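Office kitchen counter: what should be allowed to stay on it?
May 15, 2024, by Wakana Ogura

Hello everyone. I look after the small kitchen on our floor, and I would like advice. We have 33 people and one short counter. Every afternoon I find snacks lying there, and I never know if they are left for sharing or forgotten. Last February I put a paper sign, but it did not help much.

My idea is that only the coffee maker and the microwave stay out. Everything else goes in a basket in the cabinet, and after 9 days I throw it away.

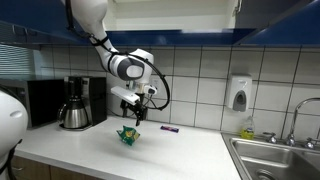 I also want to ask about the white counter. Coffee leaves brown rings on it, and I do not want to use something too strong. The wall tiles are easy, only the gray grout needs a brush sometimes.

nevano_k wrote:
The basket is good, but please not inside the cabinet. In our office it went behind a door and everybody forgot it. We found a candy bar in there from the year before.

Prestitz112 wrote:
I don't agree with nevano_k. If the basket is outside, it is only a new mess with a border. Closed door, and write the date on things with a marker.

givier wrote:
For the rings: baking soda with a little water, leave it ten minutes, wipe with a soft cloth. Try a corner first. What is your counter made of?

Wakana Ogura wrote:
Thank you, givier. I do not know the material, I will ask the building office. Prestitz112, I like the marker. But is 9 days too strict for a closed bag of chips?

Prestitz112 wrote:
Closed bag, two weeks. Open bag, same evening, or you get ants.

nevano_k wrote:
Same evening is too hard. Give people until the next morning and a clip.

Wakana Ogura wrote:
Next morning is okay for me. I will buy clips tomorrow.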